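Netley README: equipment planning notes for the couch-clearing sim set
Updated May
Posted by the Netley maintainers

# Netley

Netley is a simulated pick-up set. One fixed arm works over a piece of living room furniture and removes small household items. The data was made to answer a purchasing question: what has to be bought before the same work can be run on hardware, and in what order.

## Contents

- 400 episodes, all rendered, no real footage
- 37 object models, reused across episodes
- 9 room layouts, each with its own furniture and wall colors
- Joint states, gripper state and one fixed camera view per episode
- budget.csv, the planning sheet described below

Object placement is randomized at reset. Objects may start slightly above the surface and are left to settle. Episodes are stored whole, including the first steps.

## How the budget sheet is organized

Each row in budget.csv is one item, with a quantity, a lead time and a column called "needed_by". Prices are left blank. Quotes differ by country and by whether the buyer is a school, and old numbers caused trouble in the Udeck release.

The arm row assumes one Franka Emika arm with its gripper. If you already own a different arm, replace the row and rerun the reach check before touching anything else. Couch layouts are the hardest on reach, with a deep seat and a backrest directly behind the target items.
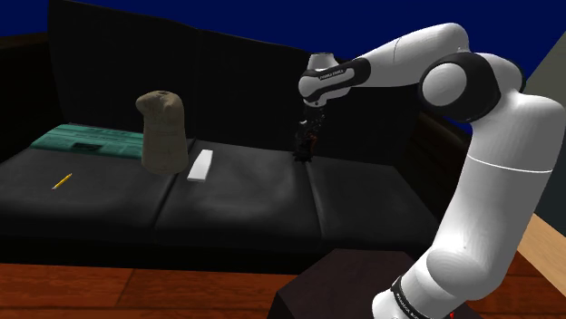
## Mounting and floor space

The sim bolts the arm to a rigid base that never moves. A real pedestal needs either floor anchors or ballast, and the sheet has a row for each. Fill in one. Base height is a parameter in the layout file and should be copied from there.

Leave clearance on the side of the elbow. Driltard, our earlier tabletop set, did not need this, and its floor plan should not be reused.

## Spares

Hold 50 percent extra on fingertip pads and cables. Test objects are cheap, so buy duplicates of paper goods and anything with a thin edge. Upholstery counts as a consumable in the sheet.

## Known limits

- Leather and cloth share one friction value.
- Soft items are modeled as rigid bodies.
- Cable routing is not modeled at all.
- Shipping and import fees are not in the sheet.

## Comments

**chou_lab_ops:** Is the controller a separate row or part of the arm row? Our purchasing office wants them split.

**netley-maint:** Part of the arm row. Splitting it is fine, the totals still add up.

**benchtop4:** The needed_by column sorts as text in my spreadsheet. Changing the cell type fixed it.

Contact: use the issue tracker | © Netley maintainers | Back to top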